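Keeping the floor flat: a conversation about screeds and slab repairs

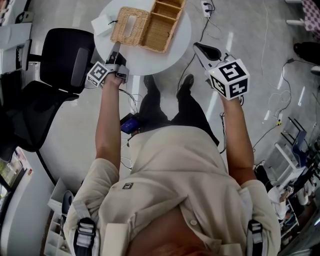 Polished grey floor with a round white table.

The flooring contractor I met in Dodstead has spent 11 years looking at concrete that other people have stopped looking at. Her firm works mostly on offices and light industrial units between Jenthorpe and London, and most of her calls concern cracks.

"People ring about the crack," she says. "I ask about the joints first. If the saw cuts went in late, the slab has already chosen where to move."

Her usual survey begins with a two-metre straightedge and a moisture reading. On a recent job of 235 square metres she found a deviation of 5 mm beside a doorway, which the tenant had blamed on the polish. The slab had curled at the corner. Grinding took it down in a morning, but the void underneath had to be filled with resin first.

Does polishing hide defects? "It shows them. A matt floor forgives a lot. Once you get up to a 3000 grit finish, every patch reads as a different colour, and a client who was happy in March is on the phone."

She is cautious about sealers. Penetrating types suit most offices; film-forming ones scratch under chair castors and have to be stripped before recoating. She keeps a small test area on every site, usually in a store cupboard, and leaves it a week before quoting.

On cleaning she is brief. "Neutral detergent, clean pads, not much water. Acidic products etch the surface, and you can't mop that out."

We ended on drying times, where she and the programme managers tend to disagree. The rule of a day per millimetre holds for thin screeds in a heated building - thicker ones take longer, and she will not lay vinyl on a guess. "I leave the hygrometer down overnight and read it at 7 am. Then we talk about dates."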